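Amra Mujić has read a lot of claims about robots that learn from fewer examples, and she did not expect to add one of her own. Her group at Barkstead spent the spring teaching a two-armed setup to move household odds and ends between baskets, first with 400 recorded demonstrations, then with 200 picked by a scoring method they call Plirnico. The smaller set did about as well.

"I don't trust it yet," she says. "Half the data, same score. When I see that in somebody else's paper I go looking for the mistake."

So did I. Who picked the objects? "We did," she says. Were the baskets moved between runs? "A little. Not enough." She doesn't argue when I suggest that a robot tested on the same table it was trained on may be showing off its memory.

Her colleague Gonzalo Ibarra, who wrote the scoring code, is more cheerful. He points to 532 test runs and says the gap between the two sets never grew. But he concedes that all of them took place in one room, and that a person judged each grasp by eye. "Two people would be better," he says. "We had one." 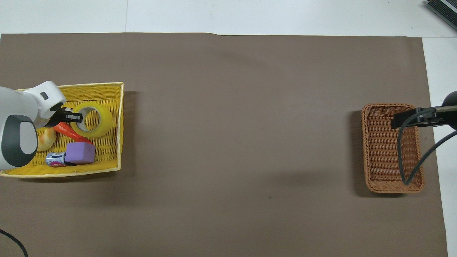
The white arm's gripper at a roll of yellow tape in the Barkstead basket task.

Mujić wants a second lab to repeat the work with objects her team has never handled. Grellstead has been asked and hasn't answered. Until then, she says, the paper stays in a drawer. Ibarra would like to post it in February. "He can like what he likes," she says.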